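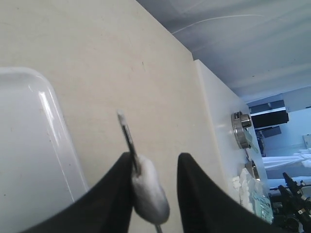 Wrist view, left finger on the thin stick, white tray off to the left.

Mar 30, 2021
Kingi cell, grip dropout

Finally caught it! The fault Shota has been chasing since January came up on run 611, and this time the log was on for the whole thing. The left finger reported "grip lost" with the stick still held, the arm went into its recovery move, and it swung toward the tray at full travel speed. I hit the stop. No harm done, but that move should never be that fast with a person at the bench.

Pulled the log with Mitsuko. Force reading goes to zero for 7 samples, then comes back as if nothing happened. The controller only waits for 5 before it calls a drop. So it's a blip in the signal, and I can make it happen by bending the finger cable near the wrist (so satisfying after all these weeks!).

Done today:
- recovery speed capped at 50 mm/s
- wait raised to 20 samples, for now
- cable marked, left in place so Reynaldo can see it

Still to do: new cable, then rerun the Geltemel set with soft items and thin sticks. Aidan wants the arm to hold still on a drop and ask first. I love that idea, will try it tomorrow.

No unattended runs until the cable is swapped.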